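Seit April arbeite ich nicht mehr am Packtisch, jedenfalls nicht mehr die ganze Schicht. Ein paar Leute haben nach dem letzten Eintrag gefragt, wie das jetzt mit den Robotern läuft, also schreibe ich es einmal zusammenhängend auf.

Zur Erinnerung für alle, die neu mitlesen: Lunason verschickt Gefäße. Blumentöpfe, Übertöpfe, Eimer, Vasen, Schirmständer, alles, was oben offen ist und sich schlecht stapeln lässt. 893 Artikel stehen zurzeit im Katalog, die Farbvarianten nicht mitgerechnet. Jedes Stück wird einmal in die Hand genommen, gedreht, auf Risse und Abplatzer angesehen und dann ins Fach für den Versand gestellt. Das habe ich elf Jahre lang gemacht. An einem guten Tag waren es 800 Stück pro Person, vor Weihnachten mehr, und abends wusste man, wo die Handgelenke sitzen.

Die Idee mit den Armen kam von Damilola Eze, der die Technik leitet. Er hat im Herbst eine Woche lang bei uns mitgepackt. Danach lag ein Zettel in der Teeküche, auf dem stand, dass ein Versuch geplant ist, Projektname Rennie, und dass niemand deswegen seinen Vertrag verliert. Das zweite hat erst mal keiner geglaubt. Wir haben es uns später vom Betriebsrat schriftlich geben lassen, befristet bis zum Ende des Versuchs. Was danach kommt, steht nicht drin.

Aufgebaut wurde nicht in der Halle, sondern oben im Großraumbüro, zwischen den Schreibtischen vom Einkauf und von der Technik. Das hat am Anfang für Ärger gesorgt, wegen der Geräusche. Ein Motor ist nicht laut, aber er macht immer wieder dasselbe, und wer daneben telefonieren muss, hört das nach zwei Stunden auch in den Pausen. Inzwischen gibt es feste Zeiten. Zwischen zehn und elf stehen die Arme still, dann macht der Einkauf seine Anrufe.

Meine Arbeit sieht jetzt so aus: Ich stelle die Stücke auf den Tisch, eines oder zwei, manchmal noch etwas auf das Bord dahinter. Dann fährt der Arm an. Ich schreibe auf, wo er greift, ob er hält und wo er absetzt. Danach stelle ich um und es geht von vorn los. Pro Artikel machen wir 200 Durchgänge, bevor er auf die Liste kommt. Auf der Liste stehen bisher 131 Artikel. Wer rechnen will, kann sich ausrechnen, wie lange das bei dem Katalog noch dauert. 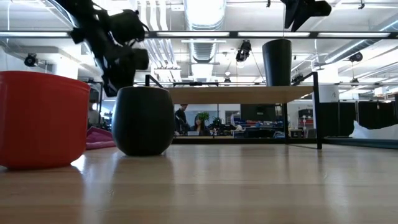 *Foto: Catriona Jardine*

Der dunkelgraue Keramiktopf war lange mein Sorgenkind. Er ist bauchig und wird zur Öffnung hin etwas enger. Mit der Hand greift man da hinein, spreizt zwei Finger und hebt, ohne nachzudenken. Einem Greifer muss man das alles einzeln beibringen: wie tief er eintaucht, wie weit er aufmacht, wann er aufhören soll zu drücken. Beim ersten Modell dieser Form haben wir vier Stück zerbrochen. Damilola hat die Scherben in eine Kiste gelegt und beschriftet, die steht noch bei ihm unter dem Tisch.

Der rotorange Kunststoffeimer ist der umgekehrte Fall. Kaputt geht da nichts, aber Kunststoff gibt nach. Wenn der Greifer zu fest zupackt, verzieht sich der Rand, und wenn er zu locker fasst, dreht sich der Eimer beim Anheben weg. Dazu kommt, dass solche Eimer glänzen und der Tisch auch, und mit Spiegelungen kommt die Bilderkennung schlecht zurecht. Wir hatten einen Vormittag, an dem der Arm mehrmals neben den Eimer gegriffen hat. Schuld war das Deckenlicht. Matte Sachen sind einfacher.

Auf das Bord kommen hohe Stücke, im Moment oft ein schwarzer Zylinder. Damit üben wir das Greifen auf einer zweiten Höhe, denn in der Halle sind die Fächer ja auch nicht alle auf Tischhöhe. Zwei Arme gleichzeitig zu fahren ist heikel, deshalb wechseln sie sich bei uns meistens ab.

Was hat sich für uns geändert? Die Bezahlung erst mal nicht. Ich bekomme denselben Stundenlohn wie am Packtisch, ohne den Zuschlag für Stückzahl, und unter dem Strich fehlt mir damit etwas. Darüber wird verhandelt. Die Handgelenke tun nicht mehr weh, dafür der Nacken vom Hinschauen und Aufschreiben. Ich sitze mehr. Ich rede auch weniger. Am Packtisch standen wir zu sechst und haben den ganzen Tag erzählt, oben hat jeder seinen Bildschirm.

Catriona aus dem Einkauf sieht es anders als ich. Sie findet es gut, dass jetzt jemand aus der Halle oben sitzt, weil sie mich fragen kann, wenn eine Lieferung komisch aussieht. Früher ging das über drei Formulare. Letzten Monat wollte sie eine Serie mit sehr dünnem Rand bestellen, und ich konnte ihr gleich sagen, dass davon beim Packen jedes Mal welche ausbrechen, ob mit Greifer oder mit Hand. Sie hat dann die dickere Ausführung genommen. Solche Gespräche gab es vorher nicht, das stimmt schon.

Von den Kollegen unten höre ich Unterschiedliches. Zwei wollen auch nach oben wechseln, einer hat sich im Lager Wurnuvthorpe beworben, wo noch alles von Hand läuft. Er sagt, er will nicht der Maschine zeigen, wie man ihn ersetzt. Ich verstehe das. Mir geht der Satz auch manchmal durch den Kopf, wenn ich den zweihundertsten Durchgang abhake. Andererseits habe ich die letzten zwei Winter mit Bandagen gearbeitet, und noch einmal elf Jahre hätte ich das nicht geschafft.

Was der Arm nicht kann, ist das Prüfen. Einen Haarriss hört man eher, als dass man ihn sieht. Man klopft mit dem Knöchel an den Topf, und wenn er dumpf klingt, kommt er weg. Damilola hat überlegt, ein Mikrofon anzubauen, und hat dazu bei Weltolgate angefragt, von denen auch die Steuerung stammt. Eine Antwort steht noch aus. Bis dahin wird in der Halle weiter geklopft, und dafür sind vier Stellen fest eingeplant. Ich hätte gern, dass das auch mal auf Papier steht.

Als Nächstes kommen die Schirmständer dran. Die sind hoch, schmal und kippen gern, und ich habe bei Damilola schon eine weichere Unterlage für den Tisch bestellt. Wenn die ersten davon auf der Liste stehen, schreibe ich wieder. Fragen gern in die Kommentare, zum Lohn sage ich aber erst etwas, wenn die Verhandlung durch ist.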